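4.3 Joining or founding a crew in Trunness

Crews open up once your captain reaches level 8, and this is where Trunness really gets going! You can play on your own for as long as you like, but the harbour raids and the shared workshop are some of the best things in the game.

Joining a crew

1. Sail to Okoro and dock at the east pier.
2. Open the Harbour menu and choose Crews.
3. Pick a crew from the list, or type its name in the search box.
4. Press Apply. You can have 2 applications open at the same time.
5. Wait for an officer to accept. A shell icon flashes beside your name when you're in.

Note: The list shows crews in your own language first. Untick "My language" to see all of them.

Founding your own

1. Put 200 silver in your purse. Silver in the bank does not count — move it across first.
2. Speak to the registrar in Okoro and choose "Found a crew".
3. Type a name and choose a flag. Flag colours can be changed later, the name can't.
4. Press Confirm.

Caution: The silver is taken as soon as you press Confirm. Check your spelling before you do.
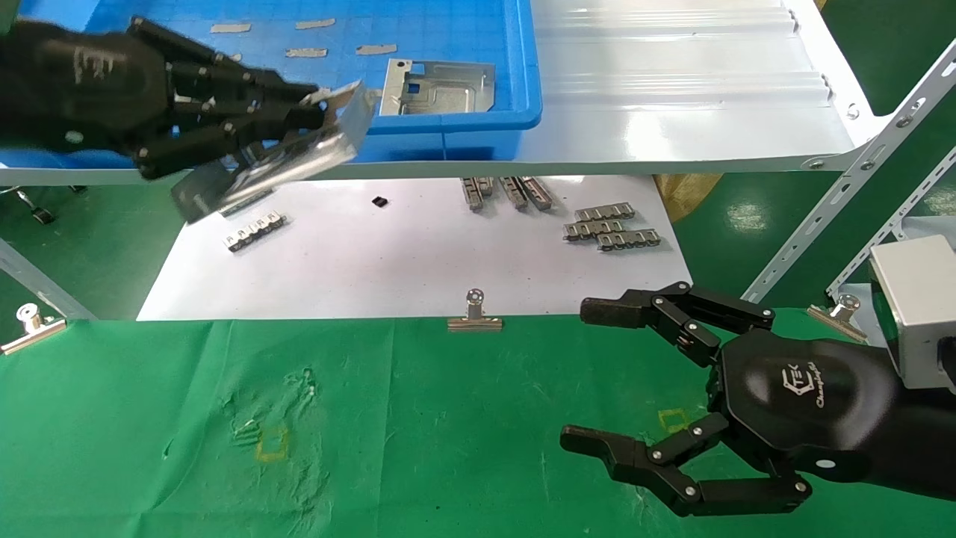
Your crew starts with a small workshop, and it's well worth getting into the habit of dropping spare materials there after each voyage. Anything in the shared chest can be used by every member above the rank of deckhand, so keep rare items in your own locker until you know each other a bit better.

Raising the workshop level

1. Open the Crew tab and choose Workshop.
2. Drag materials into the upgrade bar. Half-filled bars are saved.
3. When the bar is full, an officer presses Build.

New recipes appear straight away, including the Stoltico lantern, which lights up fog banks beautifully (do try it on a night voyage!). Workshops can be raised as far as level 97.

Leaving a crew

Open the Crew tab, press your own name and choose Leave. Items in your locker come with you, items in the shared chest stay behind. Founders must hand the flag to another member first — use Kokier's desk, next door to the registrar.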